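Forum index > Bedding and Laundry > Care and Washing
Topic: Plush sheets, is the fuzz supposed to go flat?

hemlock_and_thread
Posted 14 February

Hello all. I moved last August to a colder region and bought my first plush sheets, two sets from Trirnholm. Before that I slept all my life on plain cotton, so I have no experience with this material and my mother has none either.

My question is about the pile. When the sheets came they were very even and soft. After one winter of washing, the part where I sleep feels more flat, and the part near the feet is still like new. I wash at 40 degrees with the normal liquid and dry on low. I use no softener because the label says no softener. The label is in three languages and the French one says something different about the dryer, but I decided to trust the English.

Is this flatness normal wear, or do I do something wrong? And can it be brought back?

I use the bed also for folding, as I have no table in the bedroom, and this is where I see the marks most. If I move a pile of clothes from one side to the other, it leaves a path.
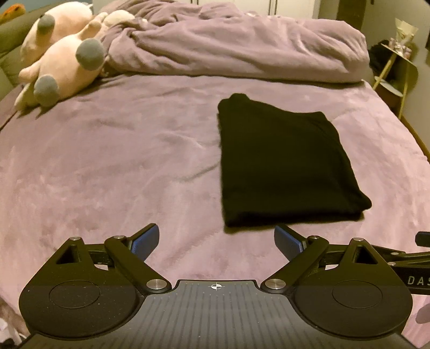 My second question is about lint. Dark clothes especially catch it. I have started to fold them inside out, but then I must turn them again in the morning and I am late for the bus already without this.

Thank you for any advice. Please excuse my English, I check the words but not always the order of them.

bobbinhouse
Reply

Your English is fine. Marks from moving things across are only the pile lying in a different direction. Same as a velvet chair. Run your palm over it and they go away.

The flat area where you sleep is a different story. That is heat plus weight plus skin oil. It will come back a little but not all the way. Wash it inside out if it's a duvet cover, and for a flat or fitted sheet just don't stuff the machine.

Coldwater_Pete
Reply

Dry on low is still too hot in my opinion. I line dry all of mine, winter too, and I have a set from Cindasham that's older than my dog and still fluffy. Polyester pile gets damaged in the dryer and after that you can brush it until spring and nothing will happen.

bobbinhouse
Reply

Pete, I have to disagree. Line drying makes mine stiff as cardboard. The tumbling is what lifts the pile. Take them out while they're a tiny bit damp and hang them over a door for an hour. You get both.

Coldwater_Pete
Reply

Stiff from the line means there is soap left in it. Use half the detergent and an extra rinse. I've said this in maybe every thread on this board.

hemlock_and_thread
Reply

Thank you both. I did the test with the palm and yes, the path disappeared. So this part was only direction. The sleeping area did change color a little when I brushed it, but it does not feel as thick as the foot end.

I must admit that I use the full cap of detergent, to the line. Is the line wrong?

Coldwater_Pete
Reply

The line is drawn by the people who sell the detergent.

marrow_lane
Reply

I worked in a hotel laundry for a long time so I'll put in my opinion, though we never had plush, only percale with 200 threads and a lot of towels.

The thing that helped every fabric with a pile was space in the drum. For towels we never filled it to the top. At home people put in both sheets, the pillowcases, and then a pair of jeans because there is "still room". The zipper on the jeans will pull your plush. Wash the sheets with only the pillowcases.

Also turn the fitted sheet around every wash so the foot end becomes the head end. Then it wears evenly. It sounds too simple but we did the same with the mattresses.

hemlock_and_thread
Reply

marrow_lane, I read your message and then I looked at my fitted sheet, and yes, I always put the label at the same corner. I was taught this as the correct way, the label goes to the bottom left. So I have been wearing out the same place the whole winter by being tidy. From today I will turn it.

About the jeans, I am guilty too.

Darlene Nguyen
Reply

For the lint: wash dark things separately and hang them, don't lay them on the bed at all if you can help it. I put a plain cotton pillowcase down first and fold on top of that. It's thin, it lives in the drawer, and it takes two seconds. No need to turn anything inside out.

I have tried every roller there is. The sticky ones are a waste of money. The one I like is a MacLeod brush with the red fabric face. You wipe it one way to pick up and the other way to clean it.

bobbinhouse
Reply

I second the pillowcase. I use an old beach towel but that makes its own lint, so yours is better.

quillfeather
Reply

Unpopular opinion, but plush sheets are a product with a short life and people should know this when they buy. I had three sets and all of them pilled. Not flat, pilled, with little balls like an old sweater. I went back to brushed cotton flannel and put a wool blanket on top. It is warmer, it lasts, and when it gets thin it makes good cleaning rags. Plush makes nothing. You can't even wipe a window with it.

Coldwater_Pete
Reply

Three sets pilled means something in your wash is doing it. Mine never have.

quillfeather
Reply

Or it means I have two teenagers who sleep in socks. We do not all live alone with a clothesline, Pete.

Coldwater_Pete
Reply

Fair enough. I would still look at the detergent.

marrow_lane
Reply

Flannel pills as well, by the way. The cheap kind does it in the first month. It depends on how long the fibers are, and no package tells you that.

hemlock_and_thread
Reply

I did not want to start an argument, I am sorry. I like to read all the opinions. For me flannel was also in the plan, but the shop near me had only children's patterns, with rockets, and I am a grown person with a serious job.

I will report what I tried this week:

Half detergent and an extra rinse. The water in the extra rinse had foam in it! So Pete was right on this point, there was a lot of soap inside.

Only the sheets and pillowcases in the machine.

Low dryer, taken out a little damp, then over the door, as bobbinhouse said. My door is painted and I put a towel over it first, to protect the paint.

The result is softer. The sleeping area is still a bit thinner than the foot end, but you must know about it to find it with the hand. I also fold now on a pillowcase, and the lint on my dark things is less. There is some left on the cuffs.

One more question, maybe for Darlene. How do you store the second set? Mine is in a plastic bag with a zipper and when I took it out it had sharp fold lines which did not go away on the bed for many nights.

Darlene Nguyen
Reply

Not in plastic. Roll it loosely and put it inside one of its own pillowcases, on the top shelf with nothing heavy on it. If you have the lines already, ten minutes in the dryer on no heat with a damp washcloth will take out most of them.

bobbinhouse
Reply

And don't iron it. Somebody here ironed theirs a few winters ago and melted a perfect triangle into it.

quillfeather
Reply

That was me.

hemlock_and_thread
Reply

Then I will not iron. I rolled the second set this evening, it is quite a big roll and the pillowcase does not close completely, but it fits the shelf if I move the suitcase. Does anybody know if the Hemuritz wool wash is safe for the polyester kind, or is it only for real wool? I have almost a full bottle from my scarf and I do not like to throw it out.

marrow_lane
Reply

It won't hurt it, but it won't clean it much either. Keep it for the scarf.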